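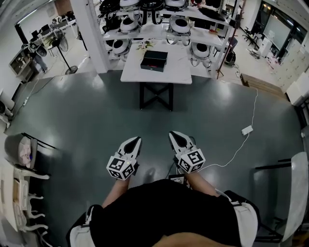 Closing the gripper is the easy bit, according to one second-year on the Dolstead course, and what takes weeks is learning to move slowly enough for the recording to be any use. Others in the group put it more bluntly. Their first set of demonstrations was thrown out.

The course runs from September and is open to students who have passed the introductory programming unit. There are 12 places. The students work with hand-held grippers, one in each hand, and record themselves doing short household jobs: clearing a table, moving a box, folding a cloth. The recordings are then used to train a pair of arms in the workshop at Trurby.

The term's project is called Pement. Each pair of students has to hand in 200 clean demonstrations of a single task, and the whole group shares the results. By the end of the autumn they had 816 between them that passed the checks. A demonstration fails if the markers on the gripper are hidden for too long, or if the fingers leave the view of the camera.

Work is done standing up, and sessions are kept short. Students complained of sore forearms in the first month, so the sessions were cut to half an hour with a break in the middle – a change that also brought the failure rate down.

Marks are split evenly between the recordings and a written log. The log is less popular. Students must note the task, the starting position of every object and anything that went wrong, including the takes they would like to forget. One pair found from their log that most of their bad takes came straight after lunch, and moved their slot to the morning.

The trained arms are tested in the last fortnight. Last year's group managed a box lift but failed on the cloth, which the arms kept pinching by the wrong corner. This year two pairs have chosen cloth again.

Rebelo, the follow-on course, takes the same recordings and asks students to write their own checks for them. Applications close before Easter, and a place on Pement is required.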